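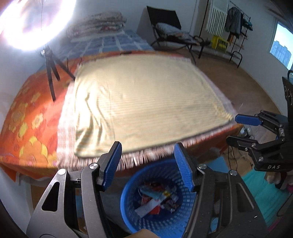
Housekeeping Practice 1 — Handout 4
Bed layers, blankets, folding and storage

Flulville evening course. Notes typed up fast after class, so check against your own.

Recap from last time
Bottom layers: mattress, protector, fitted sheet. Done, not repeating. If you missed it get handout 3 from the tray.

Today — everything above the sheet. Covers, blankets, order, folding flat, stacking, washing.

1. Order of layers

Widest thing goes down first. Cover or quilt at the bottom, smaller blanket on it, smallest and lightest on top. Each one should show a border of the one underneath. If the top layer swallows everything you can't tell whether the lower ones are straight.

Patterned under plain is easier to work with than plain under patterned. A busy floral hides creases. A pale plain blanket hides nothing, so it gets the most smoothing time. Good one to practice on for the same reason.

Plaid: use the lines. Line in the cloth parallel to the bed edge = blanket is straight. Floral gives you no lines at all, go by the hem.

Fringe hangs over the front, free. Don't tuck fringe. It mats and leaves a lump.

2. Smoothing

Start from the middle, flat of the hand, push out to the sides. Not fingertips (they drag, esp. on ribbed cloth).

Two kinds of trouble:
— long folds down one side. Means the cloth has slack on that side. Lift the whole edge, let air under, lay it back down. Pushing the folds one at a time only moves them along.
— bunched corner. Pick up the corner itself, pull out on the diagonal, then lower. Then redo the hem next to it, it will have gone crooked.

Ribbing should run straight. If the ribs bend, the blanket is twisted under there somewhere.

Side light shows folds much better than a ceiling light. Low lamp from one side if you have one. A fold that looks like nothing under the big light will show a bright ridge and a dark crease. Do your final check that way, then do it again from the foot of the bed.

If one end comes out narrower than the other: either it was pulled unevenly or it's an old blanket that has shrunk out of shape in the wash. Measure both ends before blaming yourself. Out-of-shape blankets go in the middle of a stack, never on top.

3. Folding

Lay flat first. Always. No folding in the air for anything bigger than a baby blanket.

Method (single blanket, one person):
Smooth out as in section 2.
Bring the far edge to the near edge. Match corners, not the middle.
Smooth again — the top half slips.
Fold left side to right side.
Smooth.
Thirds, from the short end.
Turn so the rounded fold faces the room and the loose edges face the wall.

Fringed blankets: fold so that fringe ends up inside. Comb it straight with your fingers first.

Thick quilted covers: halves only, skip the thirds. They spring open and tip the pile.

Work area: a made bed is fine as a table as long as the top layer is flat. Keep a chair next to it for things waiting there turn. A folding chair does the job, just don't pile it up high, the seat is for one or two pieces.

4. Stacking

Heaviest at the bottom, folds all facing the same way. Stack at the far end of the bed or on a shelf, against a wall so it has something to lean on. Keep it out of direct sun, pinks and greens fade on the fold line first and you end up with a stripe.

Max height for class purposes: 43 cm. Above that the bottom ones get pressed and the top ones slide. We measure with the Zelum tape from the cupboard, put it BACK please.

Put a slip of paper in each stack with date of last wash. Pencil.

5. Washing and drying, short version

Read the label. If no label, cool wash, gentle cycle, low spin.
Pale yellow with pale colors only. Orange and red floral on its own the first few times, it can bleed.
Wool or part wool — by hand or not at all.
Dry flat or over two lines, not one. One line gives a ridge down the center that you will be smoothing forever.
Fully dry before folding. Test the hem, it's the last part to dry.
Shake outdoors before putting away for the season.

Jadon soap flakes are what we have in class. Any mild one is ok at home.

6. Words to know

Hem — the finished edge, turned and stitched.
Fringe — loose threads left at the edge, sometimes knotted.
Rib — raised line in the cloth.
Drop — how far a cover hangs down past the edge of the bed. Check it's equal left and right. We use 57 cm on the practice beds.
Nap — direction the surface fibers lie. Stroke it both ways, you'll feel it.

For next time (due 29th January)

Make up one bed at home with three layers. Write down the order, widest to smallest, and the drop on both sides.
Fold one fringed and one plain blanket by the section 3 method, note where it went wrong.
Read the Cieślak booklet, the chapter on storage, skip the part on moths, we did moths in December.

Bring an old blanket you don't mind getting wet. Also a towell.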